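Flirko Classics is looking for a second restoration technician

We build and fix up old cars, mostly American stuff from before the interstate, and we've got more of it coming through the door than our crew can handle. Right now there's a flathead pickup on the lift, a big old sedan waiting on its wiring, and a roadster that somebody painted with a broom (we'll get to it!).

You'd be working next to Everaldo Mendonça, our lead builder, on brakes, steering, engine swaps and a fair bit of rust repair. He's patient, he explains things, and he'll let you take a project as your own once you're comfortable. If you can MIG weld and read a wiring diagram, we want to hear from you. Carburetor experience is great. If you've only ever done modern cars but you're itching to learn the old ones, write to us anyway.

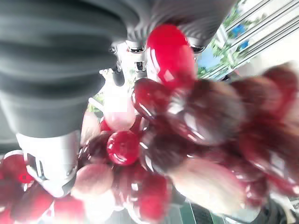 Red grapes in the gripper.

The job is full time, 44 hours a week with paid overtime in October, when everybody wants their car finished for the Suninari cruise. We start at 7:30 a.m. and lunch is on us. You get 14 paid days off in your first year, a tool allowance of $200 a month, and bay time after hours for your own car. Bring it, we love seeing what people drive!

You'll need a valid driver's license and your own basic hand tools. We have the lifts, the welders, the English wheel and a paint booth.

To apply, stop by the front counter and ask for Everaldo, or mail us a short note with a few photos of something you've built or repaired. Half-finished projects count too.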